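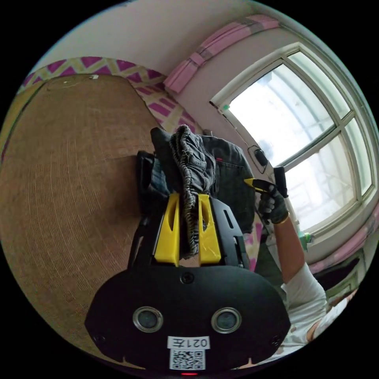

Fig. 1. Denim held between the two fingers of a hand-held gripper.

Work and Automation, Unit 7
Handout prepared by Vesela Mujić, Feb 23, 2020

Reading for this unit: Robichaud's notes on Udow, sections 2 and 3. Bring the task sheet from last time.

Udow is a home-care and laundry service with 800 employees. Part of the staff now handles clothes with hand-held grippers, so that their movements can be used to teach a machine the same job. The worker still decides where to take hold of a garment and when to let go. What changes is how the hand gets there. 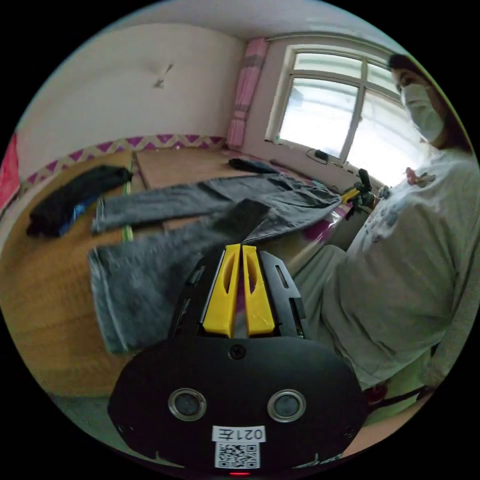
Clothes are hard for machines. A box keeps its shape when it is lifted, but a pair of jeans doesn't, and the leg you need may end up under the other one. A person sorts this out by feel. With two stiff fingers much of that feel is gone, and new staff at Udow slow down at first. Amrit Robichaud logged 2793 garments and found that jeans took the longest.
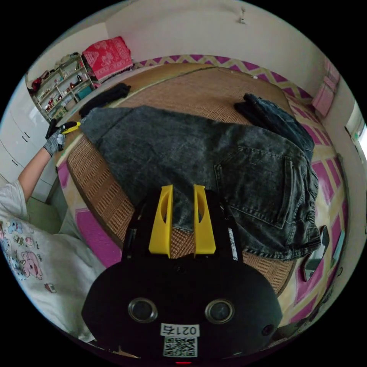 Fig. 2. Jeans laid out on a woven mat, gripper in the foreground.

Points to cover in discussion:

Pay. Udow used to pay by the piece. Ornella Ferri, a shift lead, asked for hourly pay during gripper work and got it in June.

Strain. Holding a tool all day is harder on the wrist than folding by hand. Breaks are now 10 minutes longer.

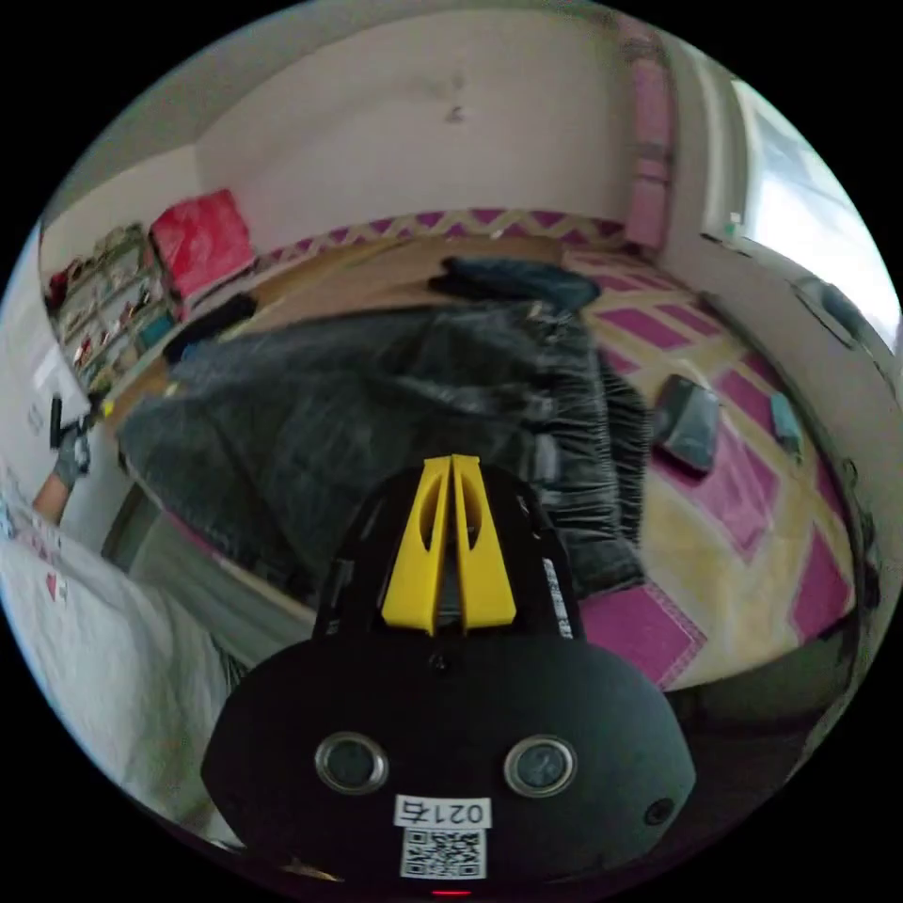 Credit. If a machine learns from a worker's movements, does the worker have a claim on what it earns later? The contract says no. Mirko Palumbo argues that skill has been handed over without a price — read his page on Didside before you answer.

Written work: one page on a job you have done yourself. Which parts could be recorded with a tool like this, and which would be lost? Hand it in to Ettore Bellini before the next unit.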